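Illby Recipe Card Transcriptions

Plain-text transcriptions of handwritten recipe cards from the Illby community kitchen, with a table of ingredients and units. Current release: 1,000 cards.

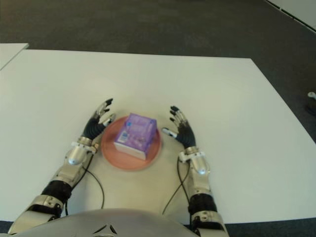
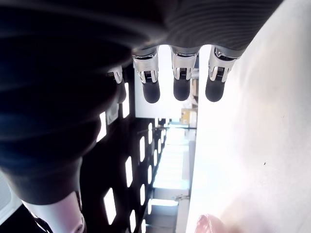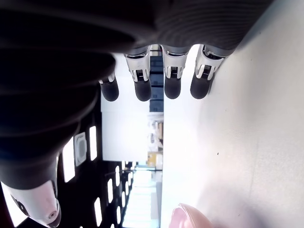
Contents

cards.csv has one row per card: card ID, title, transcriber initials, language, and full text.
ingredients.csv has one row per ingredient line, linked by card ID.
units.csv maps the units as written ("tsp.", "teasp", "t") to a standard form.
notes.txt lists cards with open questions.

Where the text comes from

The cards were written by members of the kitchen over several decades. Most are in English. 30 are in Swedish and 14 are in Irish. The Irish cards were typed by Éabha Mac Suibhne and checked by Fiachra Gilmartin. Nilmini Samarakoon typed most of the rest and wrote the script that splits out the ingredient lines.

How cards were transcribed

Spelling is kept as written, including mistakes. Line breaks are kept. Crossed-out words go in square brackets with a leading x, as in [x butter]. Words that could not be read are entered as [?]. Later additions in a different hand are marked with a plus sign at the start of the line.

Fractions are typed as 1/2, 3/4 and so on. Oven temperatures stay in the scale the card uses. If the card gives no scale, the temp_scale column in ingredients.csv is blank.

Known problems

18 cards have no title. We used the first three words of the text.
"Cup" is not consistent. Some writers meant a measuring cup and some meant a teacup. units.csv treats them all the same.
Card IDs skip wherever a duplicate was removed. Do not use them to count cards.
The Prullitz jam cards share one method, written out only on the first. The others say "as before".
Ingredient splitting fails on lines with two items joined by "and". Salt and pepper is the usual case.

Not included

Family names written on the backs of cards were left out. So were phone numbers and addresses. Scans are not part of this release.

Changes

August: added the Irish cards, fixed the encoding of fadas in cards.csv, merged "pinch" and "pinches" in units.csv.

Corrections

Send the card ID and the corrected line to Ita Corrigan. Please include the whole line as it should read.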